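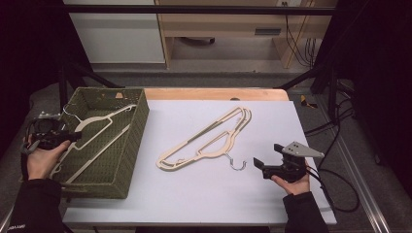
3. Preparing the Closet Rail and the Hangers

Reading time: 2 minutes

This section is for the Sotari rail, when the side panels are already standing and fixed to the wall. If they are not fixed yet, please go back to section 2.

3.1 Take all hangers and clothes out of the closet. Put the hangers in a basket or lay them flat in a stack, with the hooks to the same side.

3.2 Measure the inside width between the panels at the back and at the front. The two numbers should be the same. The short rail is for a width up to 2000 mm, and the long rail is for up to 3000 mm.

3.3 Hold the left bracket on the panel and mark the holes with a pencil. Repeat on the right panel, and check with a level before you drill.

Note: The screws in the small bag marked 394 are for the brackets only. Do not use them for the wall.

3.4 Screw in both brackets, but leave the last turn. Put the rail in from above until you hear a click, then tighten.

CAUTION: Do not hang anything on the rail while the screws are loose. The rail can fall on your hands.

3.5 Long rail only: mount the center support. It goes under the middle of the rail, with the open side to the door.

3.6 Hang the empty hangers first and slide them from one end to the other. If a hook stops at the center support, turn the support a little and try again.

3.7 Hang the heavy coats near the panels and the light shirts in the middle. Flat hangers need less space, but wide coats keep their shoulders better on a thick hanger.

Note: Check the screws again after one week of use. For a closet with a sloped ceiling, use the Derkwood bracket set and read the sheet inside its box before you start.

Text and corrections: Kai-wen Liao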